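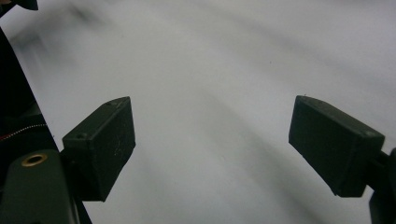 ok so the white table won. I spent 12 evenings looking at tables and kept coming back to the plain pale one from Pledura

it's going in the craft corner, where the old desk was. I sold that one in November and have been cutting fabric on the floor ever since - my knees have opinions

142 dollars, and delivery was another 15. I did look at the Michiels one too but it had a groove running down the middle and I just know pins would live in there forever

things I love already: a big smooth top, and I can spread out a whole skirt pattern without folding it!! things I don't love: every single thread shows up on white (I sew with a LOT of navy)

somebody asked about cleaning - damp cloth, tiny bit of dish soap, dry it right after. I tried one of those magic sponges on the underside first and it left a dull patch, so I'm keeping that away from the top

next up is a lamp. I've got 3 saved and I keep changing my mind, the Suvska clamp one is ahead today. if you have it tell me whether the arm droops please

Recent posts
Thread storage that fits in a drawer
My Sulasmont shelf, one year in
Cutting mats: big or small?
Hemming curtains the lazy way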